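Section 3. Preparing the Fabric

Your Jomik cover is packed folded and will have creases. Allow 20 minutes for this section.

1. Clear the work surface and wipe it with a dry cloth.
2. Lay the fabric out with the hemmed edge toward you.
3. Smooth it from the middle to the sides with flat hands. Do not pull on the corners.

Note: A large white cover shows dirt easily. Wash your hands first.
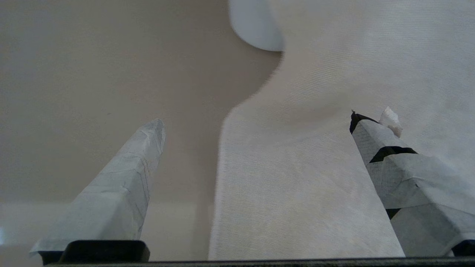

4. Leave the fabric flat until the deepest creases have relaxed. Press any that remain on the reverse side, using a low iron with no steam.
5. Fold in half lengthwise, then again, to a width of 86 cm.

Caution: Keep the iron away from the elastic. Heat damage to the elastic can't be repaired.

If the cover will be stored, go to Section 7. Replacement elastic is part no. 439.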